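Storing and Cleaning Cast Iron Between Uses

Most problems with cast iron start after the meal. A pan put away damp will show orange specks within a day or two, and one put away with too much oil turns sticky by the end of the week. The procedure in this section applies to skillets, griddles and Dutch ovens without an enamel coating.

Wash the pan while it is still warm. A small amount of dish soap does no harm to a cured surface. Soaking does, and so does the dishwasher. Use a stiff nylon brush on the cooking face and a cloth on the outside. For stuck starch, simmer half an inch of water for a few minutes, pour it off and brush again.

Dry with a towel, then set the pan over low heat until no moisture is left around the handle joint and the pour spouts. Those two areas hold water longer than the flat face.
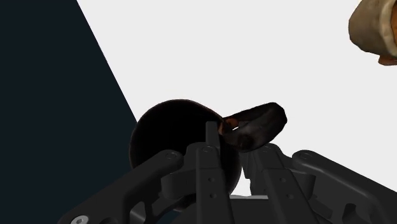
Once dry, apply oil in the smallest quantity that will cover the metal. A quarter teaspoon is enough for a ten-inch skillet. Spread it with a folded cotton cloth, then wipe again with a clean one as if removing it. The film that remains is sufficient. Paper towels work but shed lint on rough castings.

Choice of oil

Canola, grapeseed and plain vegetable oil all cure well. Flaxseed gives a hard, glossy coat that tends to flake on pans that see daily use. Lard and bacon fat are fine for a pan in constant rotation; in a cupboard over the summer they turn rancid. Marion Buchanan wrote in to recommend a beeswax blend for pans stored in a garage or camper. It holds up well in damp air, though it should be washed off before high-heat cooking.

Re-curing a dull or patchy pan

Scrub back to an even surface, dry fully, oil and wipe as above. Place upside down on the middle rack with foil on the rack below. Heat to 400 degrees Fahrenheit, hold for one hour, and let it cool in the oven with the door shut. Run the fan. One pass fixes a dull patch. A stripped pan needs three or four, with a fresh thin coat each time. If the finish comes out tacky, the coat was too thick; return the pan to the oven for another hour with no added oil.

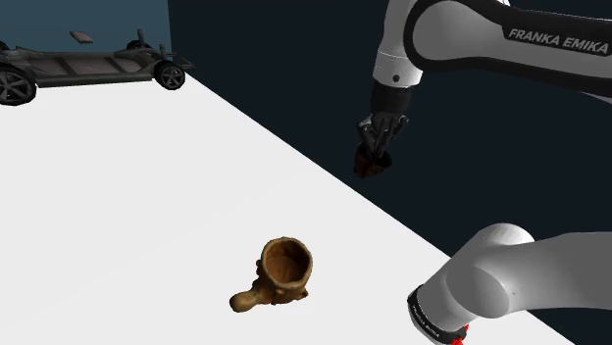 Potatoes are the simplest abrasive for light rust. Cut one in half, dip the cut face in coarse salt or baking soda, and rub in circles, slicing off a thin layer when the face turns slick. Pick one that fits the hand; a small, roughly rounded lump like the dark brown one between the gripper's fingers is about the right shape, and easier to steer around a sidewall than a long baker. Rinse, dry over heat and oil at once.

Storage

Stack pans with a sheet of paper or a cloth between them. Leave lids ajar, or place a folded paper towel over the rim so air can pass. Check stored pieces in April and again when the heating comes on, and re-oil any that look gray.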